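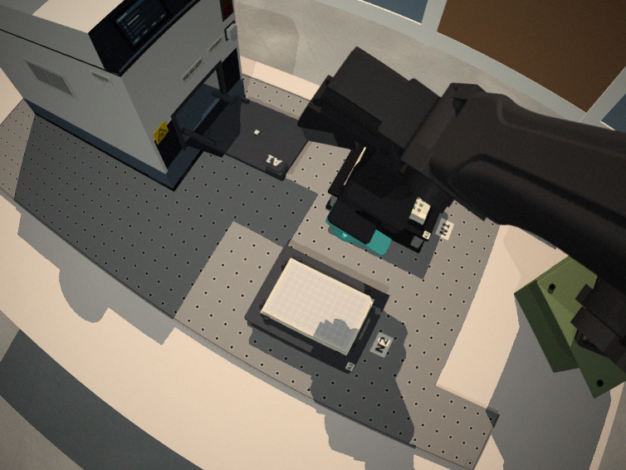 Pamora 셀 시뮬레이션 화면. N2에 플레이트가 놓여 있고 그리퍼는 N1 쪽에 있음.

리더 드로어에 플레이트를 놓을 때 보호 정지가 걸립니다. 시뮬레이션에서는 정상

Zsolt Pintér

플레이트 리더에 마이크로플레이트를 넣고 빼는 셀을 쓰고 있습니다. 네스트 N1이나 N2에서 플레이트를 집어 리더 드로어에 내려놓고, 측정이 끝나면 다시 꺼내 원래 네스트로 돌려놓는 단순한 작업입니다. 스케줄러는 Csonka이고 그리퍼 핑거는 Ikum에서 새로 맞춘 것을 달았습니다.

5월 8일에 핑거를 교체한 뒤부터 문제가 생겼습니다. 그날 오후에 21회를 돌렸는데 13회가 보호 정지로 끝났습니다. 정지 위치는 거의 매번 드로어 위에서 하강하는 마지막 구간입니다. 로그에는 외력 초과라고만 나오고 어느 축인지는 표시되지 않습니다. N1에서 출발할 때와 N2에서 출발할 때의 차이는 없는 것 같습니다.

한 번은 정지 상태에서 스케줄러가 타임아웃 처리를 하면서 드로어 닫힘 명령을 보냈습니다. 핑거가 아직 드로어 위에 있었고, 플레이트가 비스듬히 걸린 채로 드로어가 움직였습니다. 제가 비상정지를 눌러서 세웠습니다. 플레이트 모서리가 깨졌고 내용물이 조금 흘렀습니다. 다친 사람은 없습니다.

그 뒤로 실기는 세워 두고 시뮬레이션만 돌려 보고 있습니다. 똑같은 프로그램인데 시뮬레이션에서는 끝까지 갑니다. 핑거 모델은 새 형상으로 바꿔 넣었고 충돌 검사도 켜 두었습니다. 손목 쪽에서 보는 시점으로도 접근 자세를 돌려 봤는데

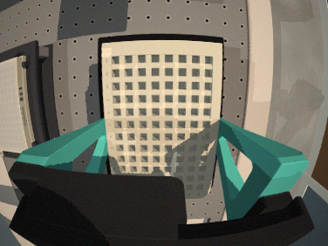

눈에 띄는 간섭은 찾지 못했습니다. 이 시점은 왜곡이 심해서 2 mm 정도 어긋난 것은 봐도 알 수 없다고 생각합니다.

지금까지 해 본 것은 다음과 같습니다.
하강 속도를 절반으로 낮춤: 정지 횟수가 줄었지만 없어지지는 않음.
드로어 위치 다시 티칭: 변화 없음.
플레이트 종류 변경: 변화 없음.
컨트롤러 재부팅: 변화 없음.

동료는 외력 한계값을 올리면 된다고 하는데 그래도 되는지 모르겠습니다. 그리고 정지 중에 드로어가 닫히는 것은 어디에서 막아야 합니까? 스케줄러 설정인지 로봇 쪽 신호인지 매뉴얼을 봐도 명확하지 않습니다. 참고로 드로어가 나와 있는 상태의 배치도 올립니다.
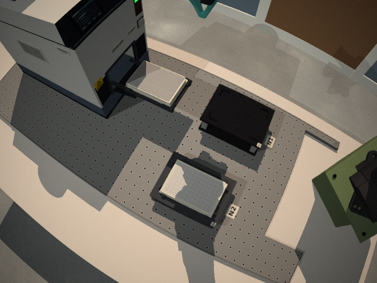

Clodagh Fahy

저도 비슷한 적이 있었는데 한계값을 조금 올리니까 괜찮아졌습니다. 핑거를 바꾸면 무게가 달라져서 그런 것 같습니다. 드로어 문제는 겪어 본 적이 없어서 모르겠네요. 타임아웃을 아주 길게 잡으면 안 되나요?

Usha Achari

한계값은 올리지 마세요. 원인을 모르는 상태에서 올리면 다음에는 플레이트가 아니라 드로어 기구가 망가집니다. 사람이 손을 넣을 수 있는 셀이라면 위험성 평가도 다시 해야 합니다.

핑거를 바꾼 다음부터 생긴 일이니 두 가지를 먼저 확인하세요.

첫째, 페이로드 설정입니다. 핑거의 무게와 무게중심을 컨트롤러에 새로 입력했습니까? 예전 값이 남아 있으면 로봇이 계산한 힘과 실제 힘이 달라지고, 그 차이가 외력으로 잡힙니다. 속도를 낮췄을 때 정지가 줄었다는 것도 이것과 맞습니다. 다만 그것만으로는 확정할 수 없습니다. 접촉이 있어도 속도를 낮추면 힘이 작게 나오는 경우가 있습니다.

둘째, TCP입니다. 새 핑거의 길이가 예전 것과 다른데 TCP를 그대로 두고 티칭 점을 일부만 고치면 네스트에서는 맞고 드로어에서는 안 맞을 수 있습니다. 자세가 다르기 때문입니다. 드로어만 다시 티칭했다고 하셨는데, 중간 접근점도 고치셨습니까? 접근점이 예전 TCP 기준이면 하강 경로가 수직이 아니라 약간 비스듬해집니다. 그러면 플레이트 밑면이 드로어 테두리에 먼저 닿습니다.

확인은 이렇게 하시면 됩니다. 플레이트 없이 드로어 20 mm 위까지만 내려간 다음, 거기서부터 수동 저속으로 내리면서 외력 값을 기록합니다. 그다음 리더에서 떨어진 빈 공간에서 같은 자세로 같은 동작을 합니다. 빈 공간에서도 값이 올라가면 페이로드, 드로어에서만 올라가면 위치 문제입니다.

시뮬레이션이 정상인 것은 이상하지 않습니다. 모델에 들어 있는 드로어 위치는 도면 값이고 실제 드로어는 나올 때마다 조금씩 처집니다. 충돌 검사에서 플레이트를 그리퍼에 붙은 물체로 등록하지 않았다면 플레이트와 드로어의 접촉은 아예 검사하지 않습니다. 이것도 보세요.

Etelka Medve

드로어 쪽만 답합니다. 타임아웃을 길게 잡는 것은 해결이 아닙니다. 언젠가는 끝나고, 그때 똑같이 닫힙니다.

Rusholm에 있을 때 쓰던 방식은 로봇이 '드로어 영역 밖'이라는 신호를 계속 내보내고, 그 신호가 있을 때만 닫힘 명령이 나가게 하는 것이었습니다. 신호는 실제 위치로 계산해야 합니다. 프로그램 단계로 계산하면 정지했을 때 믿을 수 없습니다. 선이 끊기거나 로봇 전원이 꺼지면 '밖'이 아닌 것으로 처리되게 극성을 잡으세요.

스케줄러에서는 타임아웃이 났을 때의 기본 동작을 '장치 초기화'에서 '중지 후 작업자 확인'으로 바꿉니다. 초기화 순서에 드로어 닫기가 들어 있으면 방금 말씀하신 일이 그대로 일어납니다. 리더 제조사 드라이버가 재연결할 때 스스로 드로어를 닫는 경우도 있으니 그것은 제조사에 문의해야 합니다. 이 조치는 장비 보호용이고, 사람을 보호하는 안전 회로는 따로 있어야 합니다.

Zsolt Pintér

두 분 말씀대로 확인했습니다. 페이로드는 예전 핑거 값이 그대로였습니다. 새 값을 넣으니 빈 공간에서는 외력이 거의 나오지 않는데 드로어에서는 아직 조금 올라갑니다. 접근점도 예전 TCP 기준이었습니다. 내일 전부 다시 티칭할 예정입니다.

스케줄러의 타임아웃 동작은 '장치 초기화'로 되어 있어서 바꿨습니다. 영역 신호는 배선이 필요해서 전기 담당자에게 요청해 두었고, 그전까지는 무인 운전을 하지 않기로 했습니다.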